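Doblar toallas a distancia

Llevo desde enero enseñando a un robot a doblar toallas y todavía no he doblado bien las de mi casa. Lo digo porque mi madre pregunta, y porque ayer abrí el armario y se me cayó encima media lavandería. Si alguien quiere reprochármelo, que se ponga a la cola.

El trabajo, contado deprisa, es este. Me siento delante de dos mandos articulados, los muevo como si fueran mis brazos y, al otro lado de la mesa, los brazos de verdad me imitan. Todo se graba: posiciones, cámaras, lo que abre y lo que cierra cada pinza. Eso es una demostración. El proyecto se llama Virby, nombre que eligió alguien antes de que yo llegara, y necesita 2.000 demostraciones de toallas antes de pasar a las camisetas. Luego el modelo aprende de todas ellas, incluidas las que hice después de comer.

La primera semana pensé que lo difícil serían los mandos. Qué va. A los mandos te haces en una mañana, como a un coche de alquiler. Lo difícil es que con dos dedos rígidos no se siente nada, y una toalla se dobla sobre todo con el tacto. Uno no lo sabe hasta que se lo quitan. Yo, en mi cocina, junto dos esquinas sin mirar mientras discuto por teléfono. Con la pinza tengo que mirar la esquina, bajar, pensármelo, cerrar, levantar un poco y comprobar si he cogido una capa o las dos. Casi siempre son las dos.

Y luego está el rizo. El rizo engaña: la pinza se hunde, tú crees que tienes tela y tienes pelusa. Por eso llevamos cinta azul en las puntas de los dedos, que agarra mejor que el plástico pelado y además se ve bien en la grabación. Hay una teoría en el laboratorio según la cual cada operador pone la cinta a su manera y se le reconoce por ella, como la letra. La mía, por lo visto, es letra de médico.
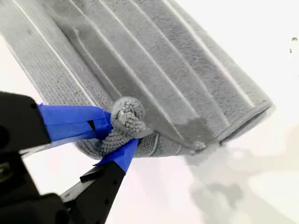
La toalla gris de rayas, cogida por la esquina. Mi enemiga.

La gris es la peor del montón. Tengo comprobado que las finas se dejan hacer y que las gordas tienen opiniones. A esta la coges de una esquina y el resto decide por su cuenta hacia dónde se va. Mi récord con ella son 40 segundos, del montón arrugado al cuadrado presentable, y aquel día no había nadie mirando, que es cuando salen los récords.

Darragh Fahy, que revisa las grabaciones, me devolvió el viernes cuatro seguidas. No porque estuvieran mal dobladas, sino porque dudaba. Según él se me nota: acerco la pinza, me arrepiento, la retiro, vuelvo. Y el robot, claro, aprende también a arrepentirse. Hay una versión entrenada con mis primeros intentos que se queda parada encima de la toalla, con los dedos abiertos, exactamente igual que yo delante de la nevera. No he visto un retrato mío más fiel y no me ha hecho ninguna gracia.

La regla de Darragh es que, si te equivocas, lo arregles con calma y sigas, porque un error bien corregido sirve de mucho. Lo que no sirve es el titubeo. Intento aplicarlo. También intento no alisar la toalla con la mano entre una toma y otra, costumbre que me costó una bronca: la toalla tiene que empezar arrugada, y cada vez arrugada de otra forma. Tirar una toalla mal, a propósito y con variedad, tiene más ciencia de la que parece. Al cabo de un rato todas te caen igual.

Me han preguntado si no me preocupa estar enseñando mi trabajo a una máquina. Pero mi trabajo no era doblar toallas, y si algún día viene una a hacerlo le dejo las llaves debajo del felpudo. De momento la espalda me duele más que el futuro. Hemos subido la silla con un cojín y noto mejoría en el hombro izquierdo, en el derecho nada.

La semana que viene tocan las toallas de manos. Son más pequeñas y todos dicen que son más fáciles. Eso mismo me dijeron de la gris.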